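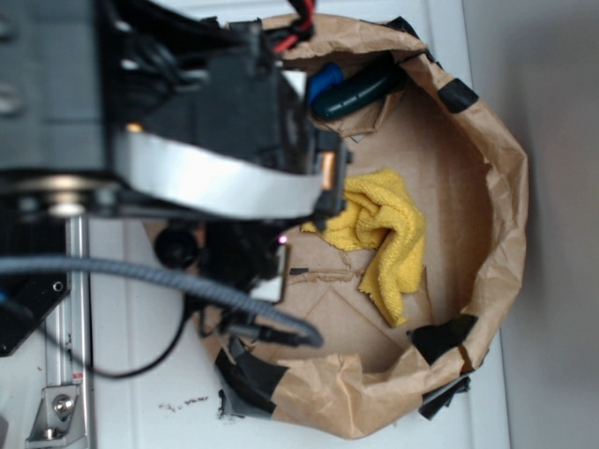
4 Setting up the container and the practice objects

This section applies to the Umali bench picking kit with the Vusex hand camera and Wivbridge control software, build 1814 or later. It assumes that the arm has been bolted to its rail, the cables have been routed as set out in Section 3, and the emergency stop has been tested. If any of these steps is incomplete, return to Section 3 before continuing.

Revision: May 2025. Supersedes the August issue.

4.1 Before you start

You will need:

– the container supplied with the kit, or a substitute that meets 4.2
– black cloth tape
– the practice object set
– a soft brush
– the 2 mm hex key

CAUTION: Press the emergency stop and wait for the status line in Wivbridge to read HELD before reaching into the work area. Pausing a program from the screen does not remove power from the joints.

CAUTION: Do not lift or steady the arm by its cables. The ribbon cable has to move freely through the full range of travel, and a crease in it can cause faults that are hard to trace.

4.2 Choosing a container

The kit can be used with an open container in brown paper or brown cardboard. Soft walls are preferred during set-up. They give way if the fingers touch them, and a container that is spoiled in testing can be replaced at little cost.

A substitute container should have:

– an opening wide enough for the open gripper to enter with 20 mm clear on every side
– a rim no higher than 80 mm above the table
– a matte, unprinted interior
– a floor that lies flat when nothing is in it

Glossy or plastic-lined bags are not suitable. Reflections from the lining are read by the camera as edges.

NOTE: Creases and small tears in the floor do not need to be repaired, provided a finger cannot catch in them. Replace the container if a torn piece stands up far enough to be gripped.

4.3 Fixing the container to the table

1. Brush the table clean. Crumbs and paper fibres under the container will tilt the floor.

2. Open the container fully and fold the rim outward.

3. Press the floor down from the centre toward the walls.

4. Set the container inside the reach area shown on the Wivbridge layout screen. Keep it clear of the rail and its bracket.

5. Fix the rim with strips of tape. Start with opposite sides, then add tape wherever the paper springs back. The tape may run over the edge of the rim, but keep loose ends out of the opening.

6. Push lightly on each wall. If the container slides, fix it to the table as well.

7. Release the emergency stop and select Layout > Trace Rim. The arm moves slowly around the opening at travel height.

8. Watch the full trace. Stop the arm if any cable drags over the rim or pulls tight.

9. If the trace finishes without a fault, select Save Rim.

NOTE: A round or uneven opening is acceptable. Wivbridge stores the rim as a series of points and does not need straight sides.

NOTE: Repeat steps 7 to 9 each time the container is moved, replaced or taped again. A saved rim from an earlier container must not be reused, even if the new one is of the same type.

4.4 Loading the objects

The practice set combines rigid shapes with one soft item. Load the rigid objects first and run the check in 4.5 with those alone if this is the first set-up on the bench. The cloth is harder to pick and can hide a fault in the finger alignment.

1. Press the emergency stop.

2. Place the rigid objects on the floor of the container, lying flat. Leave a gap between neighbours for the first run.

3. Place one object close to a wall. Wall picks use a separate approach path, which has to be tested at least once.

4. Add the cloth last. Drop it from just above the rim so that it falls into loose folds. A cloth that has been folded flat gives the fingers very little to close on.

5. Check that no object stands above the rim.

6. Step back, release the emergency stop and select Scan.

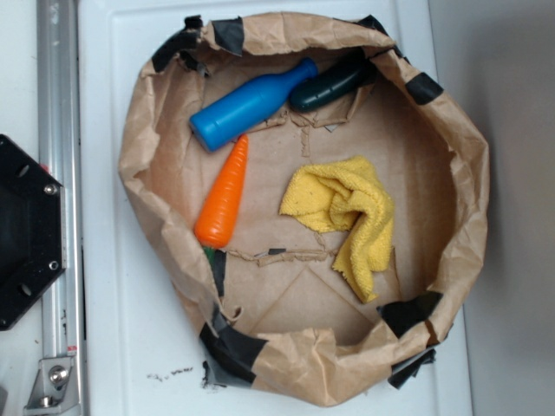
Figure 4-1. Container loaded with toy bottle, cucumber, carrot and yellow cloth. Tape applied at intervals around the rim.

Positions need not match the figure. Once the first run is complete, vary the layout between runs and allow objects to touch.

CAUTION: Use only light objects during set-up. Do not load glass, open liquids or anything with an exposed blade.

4.5 Checking the hand camera

The Vusex camera moves with the gripper. It is used for the last part of the approach, after the fixed view has chosen a target. The view should include both fingers at the lower corners and the container between them.

1. Select Camera > Live, then Centre Over Container.

2. Wait until the arm has stopped.

3. Confirm that both fingers appear in the lower corners at similar heights. If one sits clearly higher than the other, loosen the camera clamp with the hex key, turn the camera until the fingers are level, and tighten the clamp again.

4. Look at the inner faces of the fingers. If the pads are so bright that their edges are lost, reduce Exposure by one step and look again. Some overexposure at the pads can be tolerated as long as the colours of the objects remain distinct.

5. Select Labels. A coloured outline is drawn over each object found.

6. Compare the outlines with the contents of the container. Move an object and scan again if two have been joined into one outline.

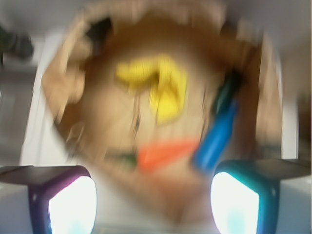 Figure 4-2. Hand camera view into the container, with gripper fingers at lower left and lower right.

NOTE: Wivbridge discards frames that fall below the sharpness limit and does not draw outlines on them. If no outlines appear for more than 2 seconds with the arm at rest, wipe the lens with a dry lens cloth and check that the clamp is tight. If the view is still soft, run Camera > Focus.

NOTE: Dark green objects placed against a shadowed wall are the most likely to be missed. Raise the room lighting before changing the colour thresholds. A lamp placed directly above the container is not recommended – it puts the shadow of the gripper over the target during the final approach.

4.6 First picking run

1. Select Run > Practice and set Speed to Low.

2. Set Cycles to 20.

3. Keep one hand on the emergency stop and select Start.

4. Observe the first cycle from start to finish. The arm should pause above the rim, lower the gripper, close, lift, and return the object to the container.

5. If a finger presses into the floor, stop the run and increase Floor Offset by one step. Trace the rim again only if the container has moved.

6. Let the remaining cycles finish. The results screen lists each attempt as Held, Dropped or Not Found.

7. Save the results under the name of the bench.

The bench is ready for normal use when 80 per cent or more of the attempts are listed as Held. A lower result on the first run is common when the cloth is loaded. Remove it, repeat the run, and compare the two results before adjusting the gripper.

4.7 Faults during set-up

RIM NOT CLOSED
The trace did not return to its starting point. The wall has usually moved during the trace. Press the rim down, tape it, and trace again.

TARGET OUTSIDE RIM
An object is lying under the folded edge or is leaning on it. Move it toward the centre of the container.

GRIP WIDTH ZERO
The fingers closed fully with nothing between them. If this occurs only on the cloth, loosen the folds. If it occurs on rigid objects, repeat the finger alignment in Section 3.

CABLE LIMIT
A wrist turn was refused in order to protect the cables. Select Unwind and wait for the arm to return to its rest position. Do not turn the wrist by hand.

If a fault returns after the action given, export the run log from Wivbridge and send it to Nilel support with the serial number of the arm. The serial number is printed on the label inside the front cover of this guide.

4.8 Leaving the bench

1. Select Park and wait for the arm to stop.

2. Press the emergency stop.

3. Remove the objects and shake out the cloth away from the table. Fibres that collect on the finger pads reduce grip.

4. Leave the container taped in place if it is to be used again the same day. Otherwise remove the tape, brush the table, and delete the saved rim.

Continue with Section 5, Placing Objects in a Second Container.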